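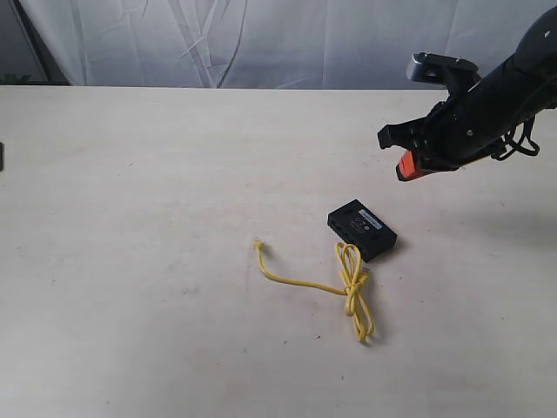

Hello list,

Thank you for the answers about the cell at Drorkcombe. I quote the part I want to come back to:

> Before you touch the grasp settings, check the zero of the gripper.
> Ours at Plullgate was 2 mm off after the finger pads were changed,
> and we lost a whole afternoon on the wrong thing.

I did this in the morning. The gripper was not at zero, so I closed it by hand, set the new zero and started the arm again. I also tightened the screws of the bracket - one of them turned very easily. After that I ran 47 picks with the black box and 13 of them failed. Before it was more than half.

The failures that remain are nearly all of one type. The fingers come down on the box well, but when the yellow cable lies near the corner, the planner moves the wrist to a strange angle. I have now the approach height in the Pernumine file at the old value and I changed only the closing speed. 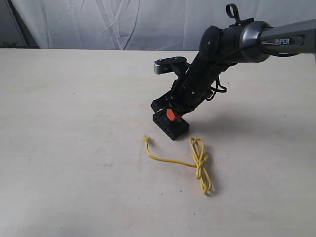 Chu wrote to me off list that the closing speed should stay as it was, and that I should first look at how the arm's own cable hangs at the wrist, as a short loop can pull on the last joint when it turns far. I will give it more length tomorrow and repeat the same picks with the same settings.

One question is still open for me. The log shows error 1731 at each restart, and it goes away when I start a second time. Does somebody know if it is safe to leave it like this?

Many thanks and regards from Drorkcombe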